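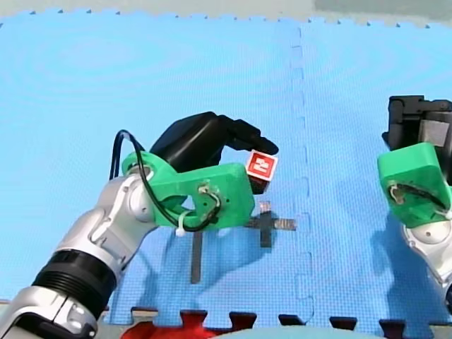

Footfall Noise in Shared Study Rooms
Fitriani Krishnan and Dimas Setiawan
30 Jul 2018

1. Aim
The project compared impact noise on bare and covered floors in the Ismail building. Complaints from the level below had been logged since December.

2. Method
A rubber ball was dropped from a height of 100 cm onto each surface. Sound level was read in the room underneath, with windows shut.
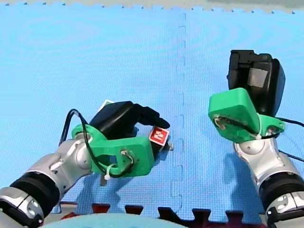

Figure 1. Interlocking foam mat, blue, with tile seam.

3. Results
Bare floor gave the highest readings, over 38 dB at the peak. Foam lowered the peak on every drop.

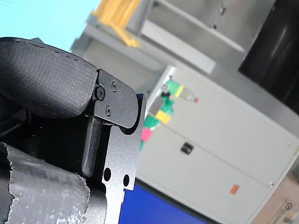

Carpet fell between the two. Readings taken while the ventilation was running were discarded and the drops repeated.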